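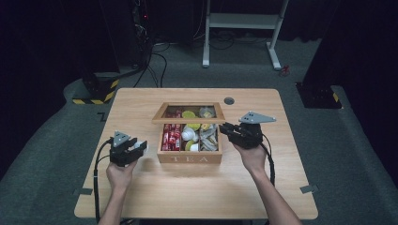 Bundar will release its fourth album, Grukumier, in April, the band's label Peixoto said. The record has 11 songs and was made over one winter in a rented house, where the four members tracked most of the parts live in the front room. Singer and guitarist Kartini Wattimena wrote the lyrics at the kitchen end of the house, and one song, "Honey Wood," takes its title from the color of a tea box, a light wooden one with a glass window in the lid and TEA in white capitals on the front. It is the shortest track on the album and the only one without drums.

Wattimena said the band wanted a louder record after the mostly acoustic Erner. "We played those quiet songs for two years and I missed my amp," she said. "The first week we just made noise until the neighbors came over."

The first single, "County Line," is out now. It runs a little over three minutes and opens with a bass part left over from the Erner sessions.

Peixoto will press 432 copies on green vinyl, with a lyric booklet, and sell them through its own store only. The black vinyl edition and the CD will be in shops on the same day.

The band starts a club tour the week after the release, with the first show at a room that holds 273 people. Peixoto has set aside 80 tickets for members of the band's mailing list. The rest go on sale at 10 a.m. the following morning.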